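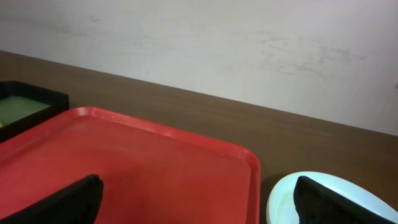 Choosing fingers for a dish-handling arm

Most gripper advice comes from people selling grippers. I ran the Edik pads against the Faulkner ones on a dishwashing bench, and I trust neither brochure.

1. Judge pads on crockery you use. A plate has a shallow rim and gives the fingers very little to hold. Makers like to demo on foam blocks, and any pad can lift foam.

2. Try them on wet cups. "Grips in all conditions" means little until there are droplets on the plastic. I gave each pad 54 lifts by the rim and wrote down every slip. Faulkner came out ahead by 2, and I wouldn't pay extra for that.

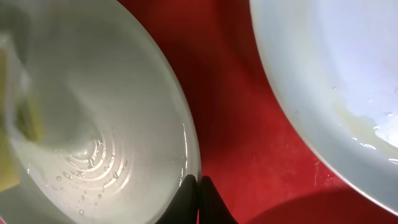
Aroha Cosgrove wrote in to say that I was blaming the pads for a controller problem. Her Lolside controller closes too fast on its default setting, and slowing it down cured most of her slips. Maybe. I'd like to see her log.

3. Don't let a sponge settle the argument.

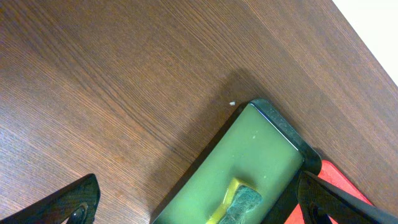 It squashes, so a sloppy grip still counts as a hold. I use it for checking the approach angle and leave it out of the score.

4. Check the wrist camera with the fingers wide open. If they hide the rim you're aiming for, a better pad won't help. Leave a smear or two on the plates as well, as spotless ones flatter everybody's software.

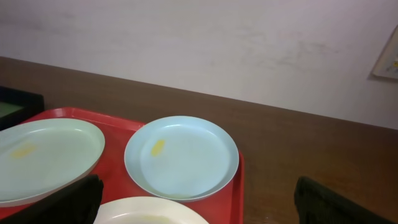 5. Wipe the pads before you compare

Dish soap and warm water, then dry. Do both sets or neither.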